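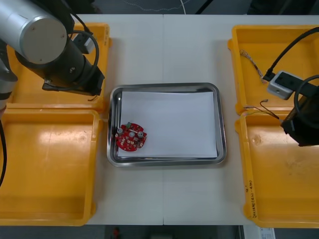
Two-arm bench: red board on the paper in the steel tray, yellow bins on both sides.

To: bench-automation list
From: Kanako Nakajima
Subject: Re: Costing a second two-arm bench

Masanobu Ogura wrote:

> We have been asked to put in a figure for a second bench by the end of
> February and I would like to base it on what other people have really
> spent. The quote from Jorkum covers the two arms, the grippers and the
> controller. It says nothing about the table, the bins, spare fingers or
> the time to set it all up.
>
> Three questions for anyone who has done this:
>
> 1. How much should we allow for everything that is not the arms?
> 2. Is it worth buying the second bench as an exact copy of the first,
> or is it better to fix what you didn't like?
> 3. Did you take the service contract?
>
> Our work is small electronics, mostly round boards and loose parts with
> the leads still on. Volumes are low and the mix changes every few weeks.
>
> Masanobu

Masanobu,

We went through this at Kirville last year, so I'll take your questions in order. All prices are before tax and delivery.

On the first one, our small items for the second bench came to 1,833 pounds. I had put in half that. The table was the biggest single line, and we could have saved on it by ordering one long top instead of two panels. Two panels were easier to get up the stairs. The join between them has to be levelled whenever the bench is moved, and if it isn't, the heights you taught on one side are wrong on the other. If you have a goods lift, buy the single top.

After the table came cables and cable supports, then gripper fingers, then bins and trays. Put the fingers on a line of their own. We pay 138 pounds a pair from Cordeiro and I now budget for 8 pairs a year per bench. They wear at the tips, and thin wires are harder on them than boards are. The parts that take the most attempts to pick up are the ones with leads attached, so if that is most of your work I would go higher than we did.

Bins are cheap and I would still think about them before ordering. Ours are plastic and glossy inside, and the overhead lights show up on the floor of them. A matt bin costs a little more. We got round it on the first bench by turning the lights down on that side of the room, which annoyed the people at the next desk. The middle tray is stainless steel and has the same trouble, so we line it with plain white paper. Put paper in the budget if you like, but it will not change the total. Whatever you buy, get spares of the same bin at the same time. Furero changed the rim on theirs between our first order and our second, and the new ones did not sit where the old ones had.

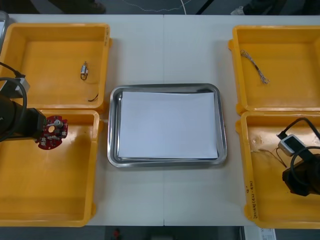
On the second question, I would copy the first bench as closely as you can, with two exceptions. The first is reach. Check that both arms can get into the far corners of the bins on their own side with the gripper pointing down, holding the largest board you handle. A round board sticks out well past the fingers and the supplier's reach drawing does not allow for that. Ask Jorkum to do the check with one of your own boards before you sign. They did it for us without charge when we asked, but it was not offered.

The second is cable routing. The cables on our first bench were left to loop over the wrists, which is fine for a trial and less good for daily use. A proper dress kit was 149 pounds per arm from Cordeiro. I left it out of the first budget to get under the limit and had to raise a separate order for it four months later, with all the forms again.

Apart from those, identical is better. Programs move across with only the positions to touch up, and one box of spares does for both.

On the service contract, we took it for the first year and dropped it after that. We had one visit, for a gripper that would not close fully, and we could have fixed it ourselves with the part. If you have someone on site who is happy to swap a gripper, I would put the money into a spare one. If you haven't, keep the contract.

You didn't ask about staff time, and it is what we got most wrong. I allowed one week of a technician for setting up and we used nearly three. Most of that was teaching positions and deciding which part went in which bin. Your mix changes every few weeks, so you will have some of that cost for as long as you run the bench. Our finance people wanted it under running costs, and yours may too, so ask before you fill in the form.

I can send the spreadsheet with the separate lines if it would help. It has our supplier discounts in it, so I would rather send it direct than to the list.

Kanako Nakajima
Kirville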